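Unit 5: Visiting a large exhibition and writing it up

These notes go with the second half of the module. Read them before the site visit to the Erkden Triennial and bring them with you.

The Triennial is spread over a former freight yard and two smaller venues in town. The catalog lists 137 works this time. You can't give all of them proper attention in a day, and you aren't asked to. Choose 14 works for your visit log and write on 2 of them for the review.

Scale and attention

At a museum most visitors give a work less than half a minute before moving on. At a triennial the pace is often faster, as people are aware of how much is left. This affects what gets remembered. Large, loud or moving works do well. Small drawings and long videos do badly, whatever their quality. When you look back over your log, check whether your choices lean the same way.

Allow time for video. If a piece runs 40 minutes and you stay for five, write that in the log. A review can be based on partial viewing as long as it says so.

Site and commission

Some works are made for the place, and some are shipped in from earlier shows. The wall label normally gives the year and the commissioning body, so you can tell which you are looking at. The Ziren Hall works are nearly all new commissions. The Pruser Building mostly has loans, including older work from the Rinaldi collection.

Ask what would change if the work moved to a plain white room. With a new commission the answer may still be "very little" — that is worth saying in a review.
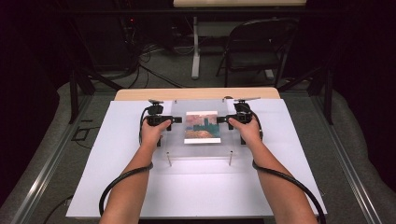

Fig. 5.1. Handheld gripper units on either side of a clear acrylic panel.

Reading and the review

The course reader has two sample reviews of the same exhibition, one of 263 words and one much longer. Compare what the short one leaves out. It gives no background on the artists and quotes no wall text, but you still learn what the reviewer saw and thought.

For your own review:

Name the work, the year and the venue in the first paragraph.
Describe before you judge.
Don't copy the wall text. If you quote it, use quotation marks.
Keep ticket prices and travel out of it.

Logs are due at the start of the October seminar, reviews two weeks later. Handwritten logs are fine if they can be read.

Next unit: literary prizes and how shortlists are made. Read chapter 6 of the course reader.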